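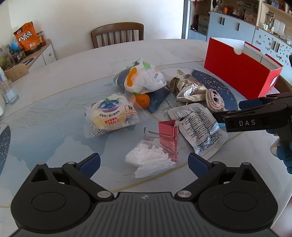 A budget for hand-held grippers starts with the task list. Write down what the tool will be asked to pick up before you ask anyone for a price, because the objects decide the fingers, the fingers decide the spares, and the spares are where most first budgets come up short. A tabletop clearing task is a fair case to plan from. It can put a crumpled foil packet, a flat sauce sachet, an egg-shaped toy and a binder clip within a short reach of one another, and each asks something different of the finger pads. The sachet has to be pinched at an edge. The toy is curved. If your list has only boxes on it, you will buy for boxes.

Unit 6: Planning an equipment purchase
Instructor: Josiane Boyer
Handout for the session of 23 April 2024

1. One gripper or two

Decide this first. Two-handed tasks (holding a bag while something goes in, steadying a box) need a pair, and a pair costs more than twice one unit once you count the second set of pads, the second charger and the time spent keeping the two matched. Buy both from the same batch if you can. In the Plitby exercise from March, several groups bought one unit and planned to add another the following year. None of them put the second unit in the second-year budget.

2. Lines that belong in the budget

Use these headings in your worksheet. Leave a heading in even if the amount is zero.

Tool: the gripper itself, with mounts and cables
Wear parts: finger pads, screws, springs
Operator supplies: gloves, wipes, tape
Task objects: everything that will be handled, including replacements
Furniture and surfaces: tables, mats, shelving, storage bins
Storage and computing: drives, backup, a machine to check files on
Labor: setup, operation, resetting the table, checking
Shipping, duty and tax
Contingency

Task objects are usually left out. Packaged food is cheap, but it gets crushed, it passes its date, and the same packaging may not be on sale next month. If the work plan calls for the same objects throughout, buy the full quantity at the start and store it. If it calls for variety, set a monthly allowance and let the operators shop.

3. Worked case: Clullbridge

Clullbridge is a small lab with one room and two part-time operators. It has two quotes for a pair of grippers.

Chaturvedi quotes $2,000 for the pair. Pads, cables and shipping are included.

Plutetti quotes $1,525 for the pair. Pads are extra at $40 a set, and shipping is $100.

The lab expects to use up to eight sets of pads over the year. At eight sets, the Plutetti offer comes to $1,525 plus $320 plus $100, or $1,945. The difference is $55. Now ask what the Chaturvedi quote means by "included." If it means one set per gripper, the comparison changes completely. Get the number of sets in writing before you fill in the worksheet.

Also compare lead times on pads. A unit waiting for pads still costs you the operator's hours.

4. Surfaces and rooms

Plan for more than one table. A smooth top, a cloth and a textured mat behave differently under a thin object, and results from a single surface are hard to defend when the project is reviewed. Used household furniture is fine for this. Budget for delivery, and measure the door.

5. Timing

Order wear parts with the first purchase order. A second order means a second approval, and at many institutions that takes longer than the shipping. Put the contingency on its own line so that it is not absorbed into the tool price when the quote is revised.

For next week

Complete the worksheet for a two-gripper setup of your choice. Attach your object list, with quantities and where each item will be bought. State which line you are least sure of and what you would need to find out to fix it. Two pages at most, not counting the list.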